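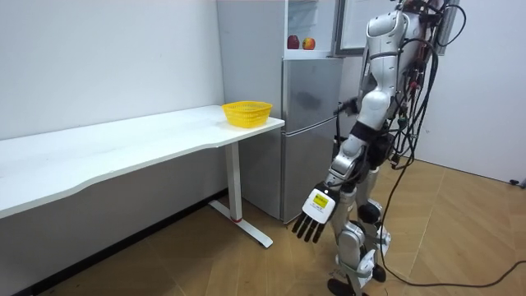
Robot Care Technician, Zirnunari (full time, on site)

We are looking for a patient, tidy-minded person to look after our humanoid, the one everybody here calls Flakus, and to keep it fit for its kitchen tasks. You would be taking over from Issa Tarawneh, who has done the job for 4 years and is moving to our Lindqvist building in August, so there will be plenty of time to learn at his elbow before he goes.

Most mornings begin with the cables. You'll go over the bundle down the robot's back, check that every connector is properly seated, and lay out the floor line so that it can't catch a foot when the robot steps. After that come the joints, the finger calibration on both hands, and a few slow reaches to the refrigerator shelf before the day's program starts. You'll also reset the room between runs (apples on the shelf, basket on the desk, fridge door set the way the program expects) and write everything up in our service log, which has 2,769 entries so far and which we're really rather proud of!

You don't need a degree. We'd love to hear from people who have repaired copiers, elevators, bicycles, hospital beds - anything with wiring and moving parts. You should be comfortable with a crimping tool and a torque wrench, and happy to stop a run when something sounds wrong, even with visitors in the room.

To apply, send a résumé and a short note about something you've fixed to the Zestura hiring desk, quoting job number 657, by 2023-05-06. We read every note, and we'll write back to you either way.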